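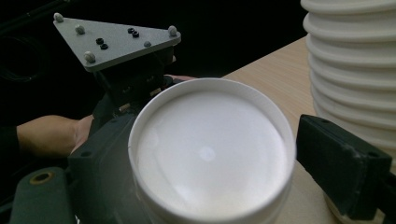 Gobelet blanc vu d'en haut.

Comment fabrique-t-on un tissu ?
Les dossiers jeunesse du Musée du textile de Plorham

Un drap, une chemise et un torchon ont un point commun : ils sont tissés. Un tissu se compose de deux groupes de fils qui se croisent. Les fils de chaîne sont tendus dans le sens de la longueur. Le fil de trame passe de gauche à droite, puis de droite à gauche, dessus et dessous les fils de chaîne. À chaque extrémité, il fait demi-tour et forme un bord solide, que l'on appelle la lisière.

Tous les textiles ne sont pas des tissus. Un pull tricoté est fait de boucles passées les unes dans les autres. Le feutre est composé de fibres de laine emmêlées et pressées, sans aucun fil.

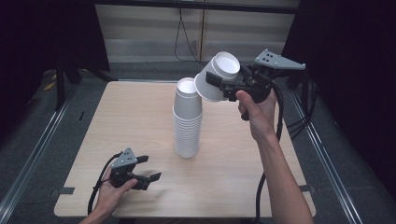 À quoi sert le métier à tisser ?

Passer la trame à la main, un fil après l'autre, prend beaucoup de temps. Le métier à tisser facilite ce travail. Il maintient la chaîne bien tendue et soulève plusieurs fils à la fois. Ces fils sont enfilés dans des lisses, de petites tiges percées d'un œil et fixées sur des cadres. Lorsque le tisserand appuie sur une pédale, un ou plusieurs cadres se déplacent et un passage s'ouvre entre les fils : c'est la foule. La navette, qui transporte le fil de trame, traverse ce passage. Le peigne tasse ensuite le fil contre les précédents.

Le métier Stastell, que les classes peuvent découvrir dans la salle Lyimo, possède 8 cadres. Sa chaîne compte 664 fils. Une autre pièce exposée dans la même salle, une nappe en lin, en compte 2000.

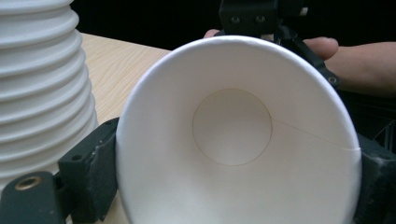
Avant de commencer, il faut préparer la chaîne. Cette étape se nomme l'ourdissage. Tous les fils doivent avoir la même longueur et la même tension. Un fil trop lâche risque de s'accrocher à la navette ; un fil trop tendu peut casser. Chaque fil passe ensuite dans l'œil d'une lisse, puis entre les dents du peigne, dans un ordre précis.

Les trois grandes armures

La manière dont les fils se croisent s'appelle l'armure.

La toile est la plus simple : un fil dessus, un fil dessous, puis l'inverse au rang suivant.
Le sergé présente de fines lignes en diagonale. La toile de jean, malgré son nom, est un sergé.
Le satin laisse de longs fils libres à sa surface. La lumière s'y reflète bien, mais ces fils s'accrochent plus facilement. 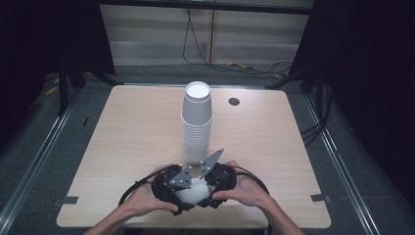
Selon Ewurabena Tetteh, il suffit d'une loupe et d'un vieux mouchoir en coton pour reconnaître une armure toile : « On suit un seul fil du bout d'une aiguille et on regarde où il disparaît. »

Petit lexique

Chaîne : ensemble des fils tendus sur le métier.
Duite : longueur de fil de trame déposée en un seul passage.
Foule : ouverture entre les fils de chaîne.
Lisière : bord du tissu, sur les côtés.

L'atelier « Mon premier tissage » accueille les enfants à partir de 8 ans, accompagnés d'un adulte. Les inscriptions scolaires ouvrent en février.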